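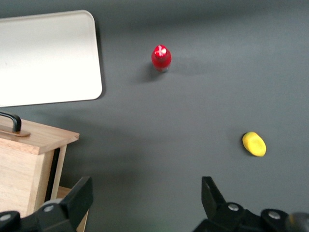

One reader from Ostarholm wrote to us that a pale wooden box should never be oiled, only wiped with a dry cloth, and we have followed this advice since February. Thank you for it -- the wood has kept its light colour.

Our table at Clolville is now arranged for the summer. The white tray stays on the left with the wooden box just below it, so the black handle is easy to reach. The small red piece has its place further up, and the yellow one, which many visitors take for a lemon, goes on the right. Please put everything back like this when you finish.
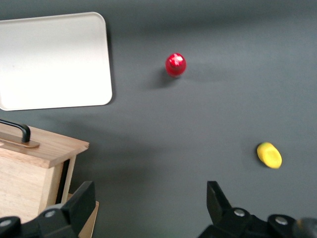 ## Opening hours

The room is open until 7 in the evening. The Dikow shelves remain closed for painting.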